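Flarkero bench skills - progress report no. 2
Prepared for the Demdale fund, 23 May 2026
Covers February to now. Written fast, budget sheet goes separately.

Short version

Teleop rig is up at Clorkeck and people are using it. Demo collection is ahead of plan on the easy tasks, behind on the pipette. First trained policy runs, not well enough to show anyone yet. No change to total budget asked for. One change to the order of work, see near the end.

Where we were last time

Report 1 closed with the two arms mounted and not much else. The operator station was half built, wrist mounts on order, and we had no agreed list of tasks. The reviewer comment was that we were spending too long on hardware and should "get hands on the sticks". Fair. Did that.

Teleoperation

Both arms are now driven by one operator from the station next door, one hand per arm. We tried two operators, one each, for the first stretch of February. Dropped it. They talk to each other and wait for each other and all that waiting ends up in the demos as dead time, then the policy learns to sit there.

Latency was the big complaint early on. Moved the video off the shared building network and on to its own switch, complaints stopped. Should have done that first.

Gripper mapping took longer than planned. With the first mapping the fingers closed in proportion to the trigger, but all of the useful travel was in the last bit of the squeeze and people kept clamping glass harder than they meant to. Now there is a softer curve and a force cap. Breakages since the cap went in: 2, both beakers, both knocked with the outside of a gripper and not squeezed. Cap does nothing for that. See risks.

Showing by hand

We also said we would compare teleop with hand guiding, where you grab the arm and move it through the job. Done for the single arm tasks. Hand guiding is quicker to learn and new people like it, the motions come out smooth. But your own arms are in the camera views the whole time, and two arms at once is hopeless for one person. Keeping it for teaching waypoints and for the approach to the pipette stand. All else is teleop.

Numbers

Total demos recorded to date: 3,606, all tasks and both methods. The target for the whole of year one on the new bimanual set was 250 accepted and we are past that. Accepted means a second person watched it through and passed it. Operators trained: 18, mostly bench staff with no robot background, which was the point of the proposal. Typical new operator is useful by the end of their second session.

The bench

Layout has settled. Pipette stand on the left, glassware and the pink tip box in the middle, racks toward the right, all against the back wall. Items get moved between sets so the policy cant just memorize positions.

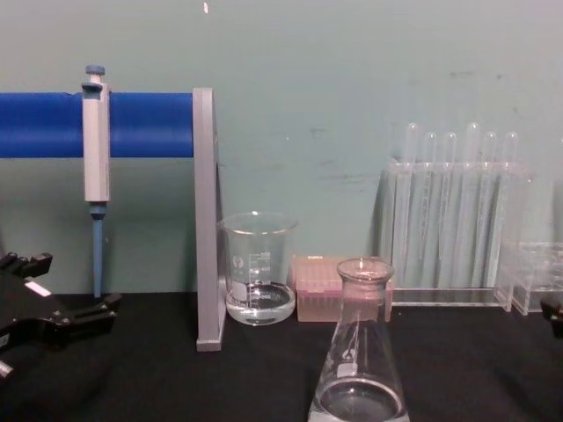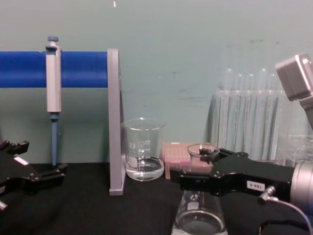

Right gripper at the small round glass dish, by the tip box.

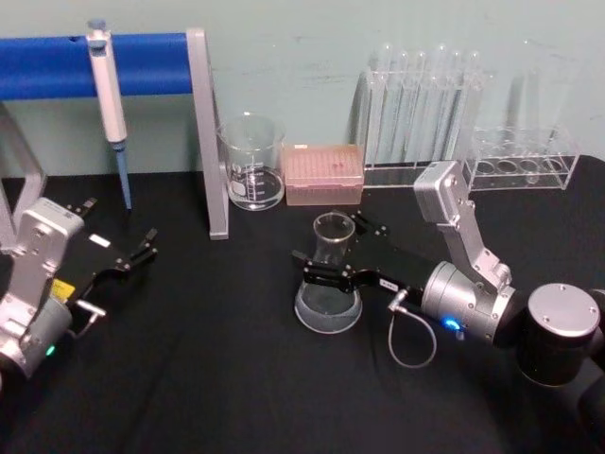 5 min read

Tasks, one by one

Flask. Pick up the Erlenmeyer flask, move it, put it down level. Neck is the natural grip and operators all go there without being told. Best task we have. Water in the flask is kept shallow on purpose, a full one makes everybody slow down and we wanted normal speed. Will raise the level once the policy is steady.

Dish. Lift the small round dish and set it down somewhere else on the bench. Harder than it looks on paper. Low thin glass, see-through, and from the chest camera you lose the edge against the wall. Operators lean on the wrist view for the last bit. A lot of rejected demos here, mostly double grabs - close, miss, open, close again. We argued about whether to keep those. Currently keeping them in a separate folder, tagged as recoveries, and training with and without.

Beaker. Move only so far. Pouring was in the proposal for this period and has not started. Want the grip reliable first.

Tubes. Take one from the rack, put it back in the rack. Taking out is fine. Putting back is where the time goes, the acrylic is clear and so are the tubes and depth on that is poor in every camera we own. Tried a strip of tape along the rack for one set and it helped the humans a good deal. Not decided if that counts as cheating.

Pipette. Behind. Lifting it off the stand is okay, pressing the plunger with a two finger gripper is not. Needs one arm to hold and the other to press, and the operator has no feel for how far down the plunger has gone. Obi, our logging and replay tool, now shows gripper force as a bar on the operator screen, which helps a bit. Would not promise this one for year one.

Training side

First policy is trained on the flask demos only. In dry tests it reaches for the flask every time and grips it most of the time. Fails are nearly all on the put down, it lets go early. We think thats in the data: operators open the gripper a hair before contact becuase they know it will be fine. Asked everyone to hold until the base is flat and then open. Retraining on the newer demos next.

Chest height view turned out to be more useful than we budgeted for. Dropping it made the policy clearly worse on anything at the front of the bench, where the grippers block the head camera.

Obi

Replay works. You can scrub through a demo with all camera views in step, mark it pass or fail, add a note. Reviewing was the bottleneck in March, now it is not. Export to the format Demdale asked for is written but not tested on a big batch. If someone on your side can send a sample of what the import expects that would save us a week.

Spending

On track overall. Under on travel, over on glassware (small amounts) and on network gear (the switch). Operator hours higher than planned as training sessions run long. No action needed from you, just so it isnt a suprise in the sheet.

Problems and risks

- Knocks with the outside of the gripper. Operators watch the fingers and forget the housing. Looking at a simple warning tone when the housing gets near something tall. Meanwhile, taller glass goes toward the back between sets.
- Cables. Gripper cable loops can catch on glassware in low poses. Rerouted once, needs a proper clip.
- Cloth on the bench creases and small items sit tilted on the folds. Could swap for a hard mat. But then older demos have a different surface. Leaning to leave it.
- Operator drift. Same person, same task, a month apart, very different style. Adding a short refresher with two or three reference demos to watch first.
- Clear plastic and clear glass generally. No fix. It is the job.

Change requested

Swap the order of pouring and pipette. Pouring moves up to next period, pipette moves back one. Same money, same people. Reason is as above, plunger needs either a finger attachment or better force display and both take time. Need a yes or no on this before we book operator hours.

Next period

Retrain flask policy with the new put down demos
Start pouring, water only, beaker to flask
Dish policy, with and without the recovery folder
Cable clips on both arms
Obi export test on a full batch
Bring a second group of bench staff through training at Clorkeck

Demo visit: you asked about coming to see it. Any time after the retrain is good. Flask task live, operator station open for anyone who wants a go at driving it. Allow a half day, people always want a second turn.

Task definitions and the reviewer checklist are in the shared Flarkero folder, same place as last time. Old version of the checklist is still in there too, ignore it, will delete.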